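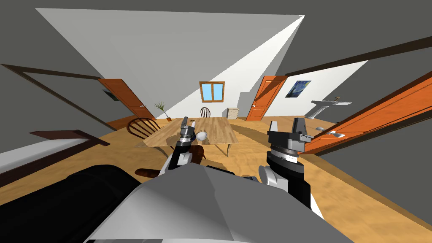
Figure 4.1. Head-camera view in the simulated apartment, both arms at the table, wide-angle lens model on.

Home Outline Notes Labs Assessment Contact

Week 4 notes: comparing grippers in simulation
November
Rochelle Tipoki, with lab sections by Jonatan Lundgren

These notes cover the lecture and the first half of Lab 4. Bring them to the lab on paper or on a laptop. The handout on camera models from Week 3 is assumed.

4.1 What we are comparing

The lab uses two parallel-jaw gripper models on the same pair of arms. The first, which we call Asholm, has a short stroke and flat pads. The second, Ersoy, has a longer stroke and pads with a shallow V groove along the centre. Both are controlled through the same interface: you send a target opening and a force limit, and you get back the measured opening and a contact flag.

The arms, the base and the room do not change between runs. If you edit the room file, even to move a chair, your results can't be pooled with the rest of the class. Mei Park keeps the reference copy and will check it against yours before you start.

4.2 The task

The target is a small white sphere on the dining table. You can find it in Figure 4.1 just to the right of the left gripper. Each trial has four stages:

1. Approach. The gripper moves to a pose above the sphere with the fingers open.
2. Descend. The gripper lowers until the pads are level with the centre of the sphere.
3. Close. The fingers close to the force limit.
4. Lift. The arm raises the sphere 15 cm and holds.

A trial counts as a success if the sphere is still between the pads at the end of the hold. A sphere that slips but stays in contact with one pad is a failure. Record it separately with the code S, as we will want those trials in Week 6.

Spheres are a poor choice if you want to make a gripper look good. Flat pads touch a rigid sphere at two points, and two point contacts with friction can't resist a twist about the line joining them. For a sphere that rotation doesn't matter much by itself, but any vertical error in the descent moves the contacts off the centre line and the sphere is squeezed up or down and out. The V groove gives two contacts per finger, so it tolerates more error in one direction. Work out which direction before the lab. It depends on how the groove is oriented relative to the descent, and last year a third of the class had it backwards.

4.3 The camera

The head camera uses a very wide field of view. Straight lines in the room, such as door edges and the join between wall and ceiling, come out bent, and the bending gets worse toward the border of the image. Compare the doors in Figure 4.1 with the window in the far wall.

Three consequences for the lab:

Apparent size is not a guide to reach. The right gripper looks much bigger than the left in the figure because it is closer to the camera. Both arms carry the same gripper model in any one run.

Pixel error is not constant. A two-pixel error near the image centre and a two-pixel error near the border correspond to different angles. Undistort first, then estimate position. Students who estimated first and corrected afterwards got a bias that looked like a calibration fault.

The robot blocks its own view. The body takes up the lower middle of the image, and the arms cover part of the table in many poses. Your detector has to return "not visible" when the sphere is hidden. Returning the last known position is acceptable only if you flag it.

Shadows also need some care. The gripper casts a dark shadow on the tabletop, and a simple threshold on brightness will sometimes treat the shadow edge as part of the gripper outline. Use the colour channels as well. The tabletop is a pale honey tone, so a grey gripper separates from it reasonably well, and a white sphere does too under most of the lighting presets.

4.4 Controllers

You will run each gripper under two controllers.

Position control closes the fingers to a set opening a little smaller than the sphere. It is simple and repeatable, but it relies on knowing the diameter.

Force-limited control closes until the measured force reaches the limit. Start at the default limit and don't raise it above twice that value. The contact solver becomes stiff at high forces and the sphere can be ejected at a speed that has nothing to do with real hardware. If that happens, mark the trial X and leave it out of the success rate, but report how many you had.

The control loop runs at 50 Hz. Physics runs faster than this, so a contact can begin and end between two controller updates. Log the contact flag from the physics side, using the Jometti logger, or short slips will be missed.

4.5 Trials and results

Each pair runs 16 trials for every combination of gripper and controller. Starting poses come from the seed file. Do not pick your own.

The pooled set from previous offerings holds 1,845 trials, after the X trials were removed. It is on the course drive in the Pesturance folder, with one row per trial. You will need it for question 3 below. Trinidad Carrasco cleaned the older rows, and her notes on renamed columns are in the same folder. Read them first, as "opening" meant the opening of a single finger in the earliest files.

When you report a success rate, give the count and the number of trials with it. With so few trials per combination, a difference of one or two successes between grippers tells you very little. Use an interval, and say which one you used.

4.6 Questions to hand in

1. Sketch the contact points for each pad type on a sphere, with the descent too low by one quarter of the radius. Mark the direction of the net force on the sphere.

2. The left gripper's fingers point upward in Figure 4.1. Describe a joint path that brings them to the approach pose without crossing the sphere's position. A drawing with labels is fine.

3. Using the pooled set, compare the rate of S trials for the two grippers under force-limited control. Does your own data agree with it?

4. Name one result from this lab that you would expect to change on a physical arm, and explain why.

Questions about the simulator go to Jonatan. Questions about marking go to Violeta Bustos, who also handles extensions. Lab 4 write-ups are submitted through the usual page, one per pair, with both names on the first sheet.

Last updated: November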